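Section 5. Rehearsing a pick on screen

Read this section before you put the Cadanero arm on a shift. It was rewritten on November 24, 2022, after the Lawal packing hall had used the first version and sent it back covered in pencil.

The sales leaflet says the arm "frees staff for better work". We have left that line out of the manual. At Lawal the packers still pack, and they now also clear stoppages, which was no part of the job before. Allow paid time for it.

1. Open Clotadel on the bench computer and load your room file.

2. Add the goods the arm will handle. Start with plain boxes. Leave soft or odd-shaped items until the boxes work.

3. Set the approach height to 216 mm and the closing speed to the lowest mark.

4. Press Rehearse. Let it run all 600 tries, even if the first few look good.

5. Ask someone who does the job by hand to watch the playback with you. Write down what they say, including the rude parts.

6. Save the log under the shift name. Do not save it under a person's name.

Note: The success score counts tries on screen only. Comstead's own trial scored well in rehearsal, and Huguette MacLeod, the shift lead, still logged 846 stoppages on the floor by the end of February. Treat the score as a reason to carry on testing.

Caution: Clotadel lets solid items pass into each other if contact checking is set to Coarse. Look for edges showing through a surface where they have no business.

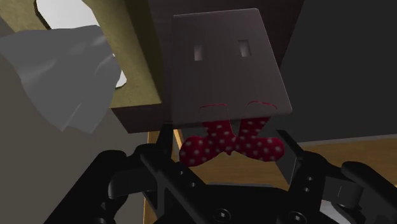 Fig. 5.1 Gripper view in rehearsal. Thin red lines show on the face of the grey panel, just above the spotted bow.

7. If you find lines of this kind, set contact checking to Fine and go back to step 4. The run will take longer.

8. Do not change anyone's hours on the strength of a rehearsal. Wait for floor figures from a full shift, and show them to the packers first.

To set up the stop buttons, go to Section 6.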